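Betholm Floor Room: Questions I Get Asked a Lot
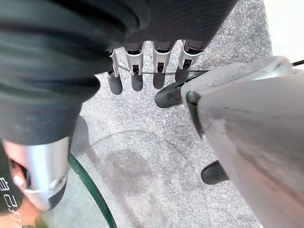 Most of the emails I get are about the floor. How big is it, how clean is it, can I bring my own tape, why on earth is it gray. So I've put my answers in one place, and if yours isn't covered, write to me anyway, I like getting mail.

What do people do in there?
Mostly they spread things out! The floor room is for any job that's too big for your kitchen table. Quilters lay out tops and backings, people sort boxes after a move, a camping group packs its gear before the summer trip, and one very patient family came four times to do a jigsaw. You bring the stuff, I bring the floor.

How much floor do I get?
If you book the whole room, 61 square yards. If you book half, you get half, and I'll ask you to stay on your side of the tape line (please do, I've had to referee).

What does it cost?
The whole room is $11 an hour, and half of it is $6. Setting up and packing away both come out of your booked time, so if you're laying out something fiddly, add an hour. Everyone thinks they won't need it.

Why gray?
I get this one every week. The old floor at our Vullach place was a very pale cream and it was a nightmare. Every scuff showed, every crumb, and white thread vanished completely the second you dropped it. I went dark for a while after that and then all you could see was lint. Gray is where I ended up, and I love it. Pins show up, white buttons show up, and so do most screws if you get your head down low and look along the floor. Black thread is still a pain.

Is it good for photos?
Pretty good, yes. Gray doesn't throw much color onto whatever you're shooting, which the quilters like a lot. Lay a plain sheet down if your own pieces are gray. I have two white ones you can borrow – just ask, they live in my closet and not in the room.

Do I have to take my shoes off?
Socks or clean indoor shoes. I'm pretty firm about this one. Somebody is going to put a bedspread down after you.

How is it cleaned?
I dust mop before the first booking and between bookings, then give it a damp mop on Saturday evening with warm water and a small squirt of dish soap. I've tried the fancy stuff and went back to dish soap. You'll get a dust mop too, and I'd love it if you ran it around once at the end. Start at the far wall and work your way out.

Can I use tape?
Painter's tape, yes. Duct tape, no, and packing tape, no. I spent most of one March scraping somebody's packing tape residue up with an old plastic card and I'm not doing it again. Pull painter's tape up slowly and low to the floor, and don't leave it down overnight.

Can I paint or glue?
Glue sticks are fine over paper. No paint, no spray adhesive, no glitter. Glitter really is the one thing I still find from before I had a rule about it.

My knees hurt. Do you have anything to kneel on?
Yes! There's a stack of foam kneelers and a couple of low stools. The kneelers can slide if you push off one sideways, so shift your weight straight up. If you're going to be down there all afternoon, bring gardening knee pads – they beat anything I've got.

How did the jigsaw people move theirs?
They did it in sections on sheets of thin board, slid each section off at the end of the session and stacked them with paper in between. It was a 2,000 piece one with far too much sky in it. The biggest single thing I've had on the floor was the Agbenyega quilt project, with 2,391 small squares laid out dry before a single seam was sewn. They numbered every row on scraps of masking tape stuck to the fabric, which I now tell everyone to do.

Can I leave my layout and come back tomorrow?
Only if the next slot is free and you pay for the night, which is a flat fee of three hours. Leave a note with your name on it at the edge. The room gets locked, but I do go in and out.

Something rolled away. Can you look for it?
I check along the baseboards whenever I mop. Small finds go in the Curik tin on the shelf by the door and stay there for a month. Right now it's mostly buttons, plus a very nice thimble that really should have been missed.

Are kids allowed?
Sure, as long as they keep to your half. They're great at sorting by color and terrible at not running across it afterward.

How do I book?
Email me the day, the hours and whether you want half or whole. Mornings go first. I answer in the evening, usually after eight, so if you write at breakfast and hear nothing, I'm probably mopping.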